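Rendport Dental Group Opens Second Office in Hekmont

Evening appointments, children's dentistry and in-house denture repair available at new location

HEKMONT, July 19, 2018 - Rendport Dental Group has opened its second office, at 84 Oddsson Street in Hekmont. The new office is accepting patients of all ages, including patients who have not seen a dentist in several years.

The practice has treated Hekmont residents at its original Rendport office since it was founded. Patient records at the end of last year showed 2,954 active patients, of whom 1,000 had a Hekmont address. Many of them had asked for appointments closer to home, and the group signed a lease on the Oddsson Street building in December.

"We had people taking half a day off work for a cleaning," said Ratree Intarasuk, DDS, owner of Rendport Dental Group. "The drive was longer than the appointment. Those patients can now come in before work or after dinner, and their charts are already in the system when they get here."

The Hekmont office offers exams and cleanings, fillings, crowns and bridges, root canal treatment on front teeth and premolars, simple extractions, night guards, and full and partial dentures. Molar root canals and surgical extractions will continue to be done at the Rendport office, where the group's oral surgery room is located. Patients who need those services can book at either front desk.

A denture repair bench has been set up on the ground floor. Cracked bases and loose or missing denture teeth can be repaired on site, in most cases on the same day if the denture is dropped off before 10 a.m. Relines take longer and are scheduled by appointment. Repairs are available to people who are not regular patients of the practice, but a short exam is required first.

Children are seen from the age of two. First visits are kept short and a parent or guardian may stay in the room the whole time. The office provides fluoride varnish and sealants, and will complete school dental forms at no extra charge when the child has had an exam there within the past six months.

The office is open late two evenings a week. Regular hours and the late schedule are posted at the entrance and can be confirmed by phone. One appointment is held open each morning and each afternoon for patients in pain. Callers with swelling, a knocked-out tooth or bleeding that does not stop should tell the front desk right away so they can be seen first or sent to the hospital if needed.

Most major dental insurance plans are accepted. Staff will check benefits before the first visit if the patient provides a member number when booking. Patients without insurance can join the Plurudari Plan, the group's own membership program, which covers two exams, two cleanings and routine X-rays each year and gives a reduced fee on other treatment. Members who joined through the Rendport office can use their membership in Hekmont without signing up again. Payment by installment is available for crowns, bridges and dentures.

"The fee sheet is the same in both places," Intarasuk said. "If you get a written estimate in Rendport and decide to have the work done in Hekmont, the number on the paper does not change."

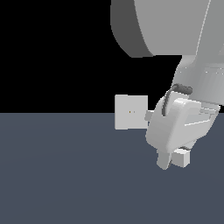 Simulated robot arm above a flat floor, computer rendering.

The building has a step-free entrance from the parking lot, and all treatment rooms are on the ground floor. Parking is free for patients. Entry to the lot is from the rear of the building, as there is no left turn from Oddsson Street during the day.

New patients are asked to arrive 15 minutes early with a photo ID, an insurance card if they have one, and a list of current medications. X-rays taken at another practice within the past year can be sent ahead by the previous dentist. Existing patients who want to move their care to Hekmont do not need to fill out new forms, but should tell the front desk which office they would like listed for reminders.

About Rendport Dental Group

Rendport Dental Group is a privately owned general and family dental practice with offices in Rendport and Hekmont. It provides preventive, restorative and emergency dental care for adults and children.

Media contact:
Ratree Intarasuk, DDS
Rendport Dental Group
84 Oddsson Street, Hekmont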